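朝のゆで卵と、台所の時計

六月に入ってから、朝食をパンからゆで卵に変えた。理由は単純で、近所のパン屋が改装で休みに入ったからだ。スーパーの食パンでもよかったのだが、三日続けたら飽きた。

うちの部屋は303号室で、台所が北向きにある。夏でも朝はわりと涼しい。六時半に起きて、鍋に水を入れて火にかけ、その間に顔を洗う。前はスマートフォンのタイマーを使っていたが、通知を見てしまってそのまま十分くらい過ぎることがよくあった。それで、引き出しにしまってあったベネデッティ(Benedetti)のキッチンタイマーを出してきた。前の職場を辞めるときに星野康夫さんからもらったもので、ねじを回す式の古い形だ。電池がいらない。音がかなり大きいので、隣に聞こえていないか少し気になっている。

ゆで時間は何度か変えてみた。沸騰した湯に冷蔵庫から出したばかりの卵を入れて7分。これで黄身の真ん中だけがやわらかい。6分だと殻をむくときに白身が崩れることがあり、8分だと自分には固い。水からゆでる方法も試したが、沸くまでの時間が日によって違うのでやめた。

殻のむきやすさは、ゆで方より卵の古さのほうが効く気がする。買った当日の卵はだいたい失敗する。今は一週間分をまとめて買って、古いほうから使うようにしている。鍋は片手のものを使っていたが、取っ手のねじがゆるんできたので買い替えを考えている。駅前の店で見たステンレスのものが2000円だった。ふたが別売りなのが引っかかって、まだ買っていない。
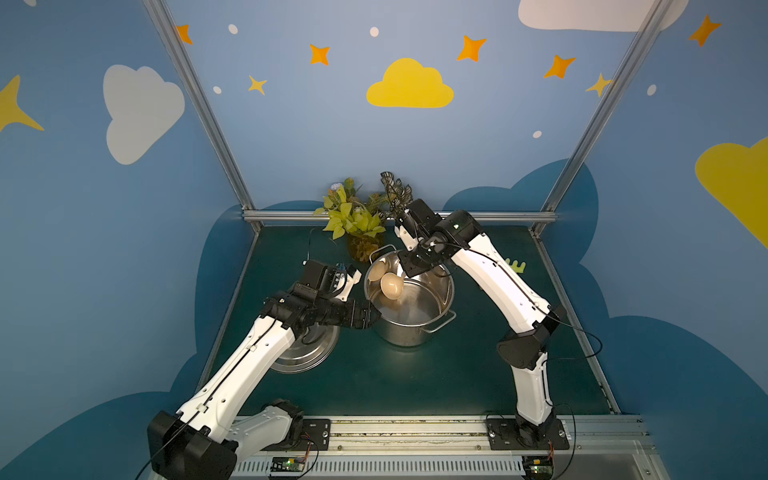 味つけは塩だけの日が多い。フィオレッラ・フェッリさんのブログに、オリーブオイルと黒こしょうをかけると書いてあったので真似してみたら、これはよかった。ただ皿に油が残るので洗い物が増える。平日は塩、休みの日は油、ということにした。醤油を垂らすのは子どものころ家でやっていた食べ方で、たまにやると懐かしい。

昼までお腹がもつかどうかも書いておく。一個だと十一時ごろに空腹になる。二個だと昼まで平気だった。バナナを足した日は少し多かった。

パン屋の張り紙を見たら、工事は40日間と書いてあった。再開したらクルミの入った丸いパンを買いに行くつもりでいる。卵のほうもたぶん続ける。次は半熟のものを麺つゆに漬けてみたいので、ふたのきちんと閉まる容器を探しているところだ。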